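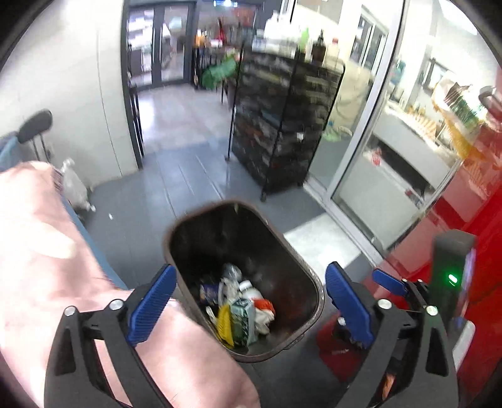
# Store porter, early shift — Stergiou Food Hall

Stergiou is hiring one porter for the sales floor and back corridor of its Dralgate store. The position is part time, 30 hours a week, and reports to the site supervisor, Dionysis Gavalas.

## Duties

- Empty all small bins in the corridor, staff room and checkout area before opening and again at the end of the shift.
- Sort bin contents at the waste station. Cans and clean plastic go to recycling; food wrappers and used paper go to general waste.
- Wipe bin rims and inner walls. Replace any bin with a split or cracked base.
- Sweep and damp-mop the tiled floors, working along the grooves.
- Clean the door glass between the corridor and the store.
- Record each round on the waste sheet, with the time and your initials.

Shelf stocking and cleaning of the refrigerated cases are handled by another team and are not part of this job.

## Requirements

- Able to bend, lift and carry repeatedly. Full bags weigh up to 9 kg.
- Able to read and fill in a short form in English.
- Closed shoes with non-slip soles. Gloves and apron are supplied — sleeves must be rolled or covered when handling waste.

Previous cleaning work is useful but not required. New staff work their first 4 shifts with an experienced porter.

## Terms

Shifts start at 5:30 a.m. The contract runs through the end of February and may be extended. Paid breaks are included in the listed hours. There is a one-time payment of $600 on completion of the contract.

## How to apply

Leave a one-page work history and the name of one reference at the service desk, marked for Dionysis Gavalas. Applications close June 29, 2019.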